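Counter space at Sustside

The shared kitchen at Sustside reopened in June after the counters were cleared and the drawers sorted. Hui-mei Man and Kelechi Akpan went through everything that had piled up since the winter and filled up to 40 boxes. Duplicates went to the swap shelf by the stairs. Lids with no pots went to metal recycling.

A few changes to know about before you cook:

Small appliances now live in the tall cupboard next to the window. Take out what you need and put it back when you are done. Trays and boards stand upright in the rack under the sink. The speckled counters should be wiped with a damp cloth and mild soap only. Please do not use scouring powder on them, or on anything gray and smooth, as it leaves marks that will not come out.

Groups of more than six should book ahead with Signe Kjærgaard. The deposit is still 300 kroner and is returned when the key comes back. The kitchen closes at 10 p.m.
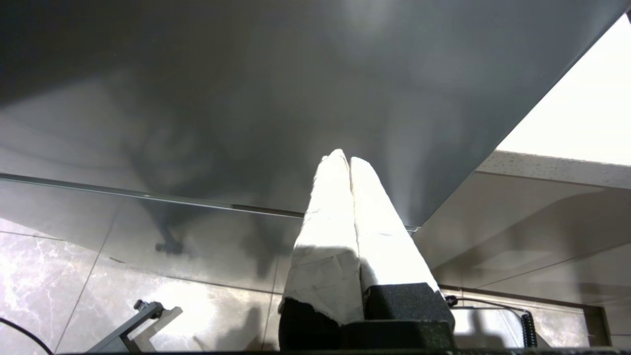

A smooth gray panel and the speckled counter edge beside it.

We still need two dish racks and a good bread knife. If you have one to spare, leave it with Bjarke Kjærgaard at the front desk before noon.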